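I'm still folding shirts for the robot. The target for this block is 800 folds and I've done 138, mostly in the evenings after tea.

The way it works is simple enough. I hold a gripper in each hand, fold the shirt using only the fingers on the grippers, and the recordings go off to Lorenz Rüegg at Rerkenar. He trains the arm on them. We tried remote control back in May and I was hopeless at it. Every fold took me ages and my sleeves came out crooked. By hand I'm a lot quicker.

A few things I've learnt:

- Collars are harder than sleeves. The fingers slide off the ribbing.
- Slow down before letting go. Lorenz threw out 20 of my early ones for that.
- Dark grey T-shirts are fine on the bamboo mat. I flatten them out first, then start.

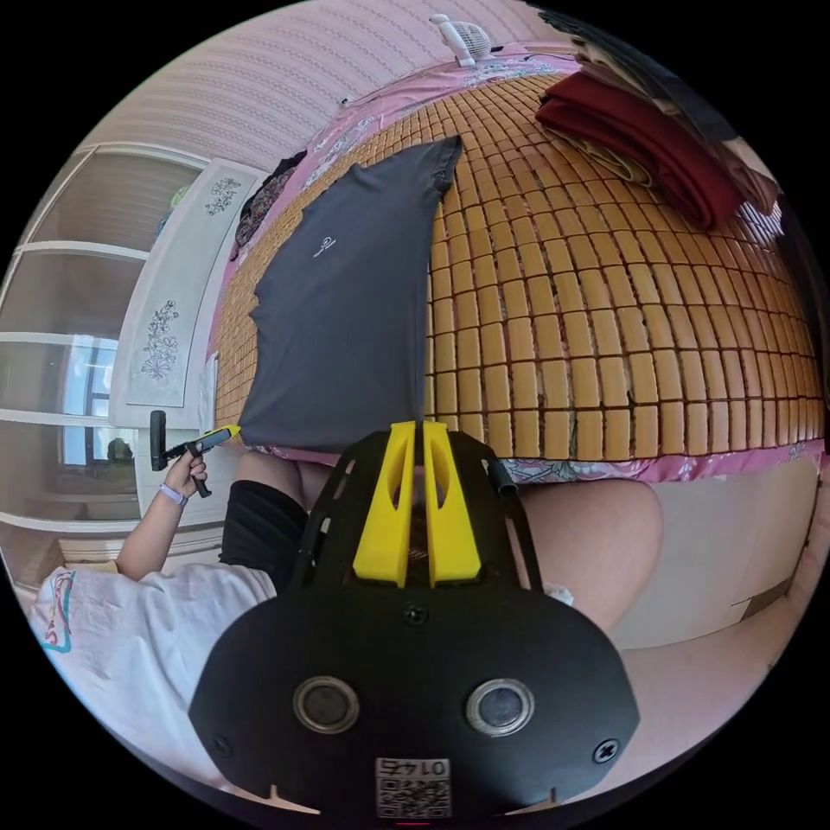
## What's next

Towels, I think. Lorenz wants 4,000 folds all up, counting the ones from the Gollham lot. My wrists would like a week off first.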